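Mixed Toy Baskets: Sorting, Cleaning and Storage

Household Notes, storage section. Revised 27 April 2021.

A wire-mesh basket is suitable for mixed toys because grit drops through and the contents can be seen from the side. Its weakness is depth. Small, hard items migrate to the bottom and soft items bridge over them. The procedure below applies to a rectangular basket of the Morberg type with a rounded metal rim.

1. Set the basket on a padded surface. Felt prevents the mesh from scratching the tabletop and keeps dropped blocks from bouncing.

2. Remove cloth first. A bunched cloth in the middle of the basket hides wooden cubes and rope toys and snags on the bristles of spiky balls. Lift straight up. Do not drag it across the rim.
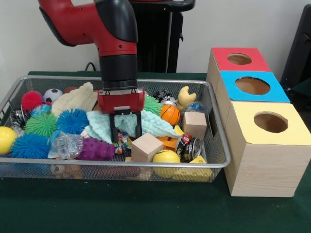
3. Remove trash and strays. Drink bottles are the usual find. Empty, rinse and recycle them before they leak onto plush.

4. Separate by cleaning method:
Rubber and hard plastic: warm water and dish soap, soft brush, air dry.
Plush and crochet: mesh laundry bag, cold cycle, low spin.
Unfinished wood: damp cloth only. Do not soak.
Leather or stitched balls: wipe and dry away from heat.
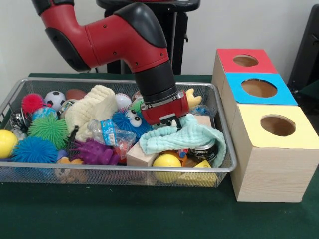 Crumpled water bottle among the balls and soft toys. Pull these at step 3.

5. Check cans and other metal items for sharp seams. Run a cotton ball along the edge; if fibers catch, discard the item. Play-kitchen cans belong in a separate bin with a lid. The Feketti 7-liter bin is adequate. 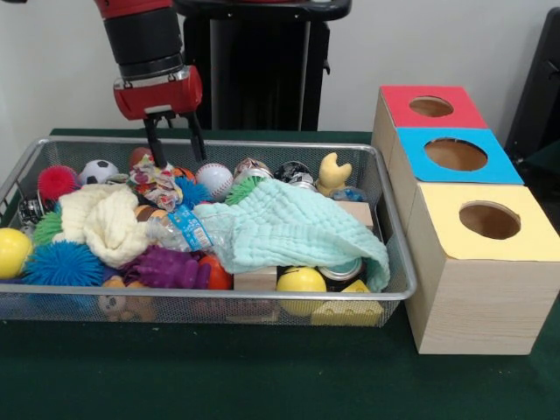

Metal cans at the back of the basket, with a baseball nearby.

6. Dry everything fully before repacking. Spiky balls hold water at the base of the spikes and should be shaken out twice.

Boxes as an alternative

Cardboard boxes with a hole in the top work for small sets and cost nothing.

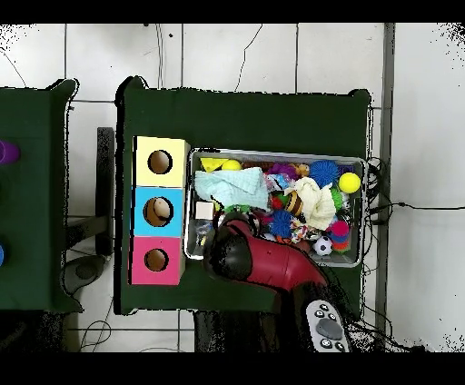
Cut the hole after the box is taped shut, using a saucer as a template. Stacked three high, as with the yellow, blue and pink boxes, they take up little table space beside the main tray. Reinforce the cut edge with paper tape. Replace boxes when the corners soften. Ours date from November.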